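October 2022

I've been meaning to write up our weekend at the Sterkley hill climb since August, and here I am with the leaves coming down and the coffee going cold (again). We drove out before breakfast with sandwiches, two folding chairs and far too many sweaters, and I'm so glad we did!

If you've never been to a hill climb, it's a lovely way to spend a day near race cars. They go up one at a time against the clock, so you get to hear each one properly. There were more than 60 entries this year, everything from tiny old hatchbacks to a single-seater from Mikkelsen that made my ribs hum. 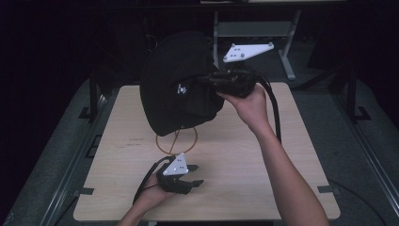 We parked ourselves at Canell corner, the second hairpin, where the road pinches in beside a stone wall. You hear the cars long before you see them, then there's a great stab of brakes and they're gone up through the trees. I must have said "oh, that was a good one" after every single run.

My favorite was a little blue Kestik coupe, number 70, that came through sideways on its first run and then, very politely, in a straight line on its second. It went faster the second time, though I know which one I'd rather watch. It ended up 6 places higher than last year, and the whole bank clapped.
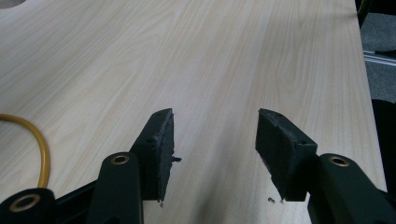 The food line was long, as always, and the program sold out before lunch, so I shared one with the family next to us and we took turns reading out the engine sizes. I do think they could put another stand by the top gate. The walk back down to the field after the last run is steep, and my knees told me about it until Tuesday. We've already asked for the same spot next summer.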